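Product Launches and Early Sales: Handout 4
Reading sales figures for a new handset
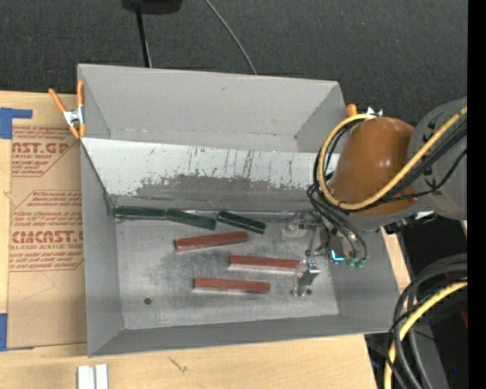

A sales figure for a new phone usually reaches the press as one number with a time attached. Before using it in your coursework, find out what was counted. Makers often report units shipped, meaning units that have left for the networks and shops. Units sold to customers come later, and some never get there. A third count, activations, is made when a handset first connects. It misses phones still in their boxes and may count a resold phone twice.

Case: the Hesa launch

Ehlers released the Hesa in January through a single network, Laltdale. The first announcement gave 3000 units in the opening week. Gudrun Rathjen's newsletter asked the company what this meant and was told it was shipments. Laltdale's own figure for activations over the same week was 600.

Both numbers were correct. Most early coverage printed the first one and called it sales.

Points to note:

Shops order heavily before a launch, so first-week shipments are high and the second week is often low.

Pre-orders may be counted on the day they are placed or on the day they are delivered. Check which.

A launch on a Sunday gives a short first week if the company reports Monday to Sunday.

Comparing two models

The older Wustow took 182 days to reach the total that the Hesa reached in 74. Octavio Bermúdez argues in the set reading that this comparison is weak. The Wustow was sold without a contract at full price, and the Hesa came free on the dearer tariffs. The two phones also had different numbers of shops behind them. You may disagree with him, but deal with the price question in your answer.

For the seminar

Bring one launch report from the trade press. Mark every sales figure in it as shipped, sold, activated or unclear. Read Bermúdez, sections 2 and 3. Section 4 is optional and covers tablets.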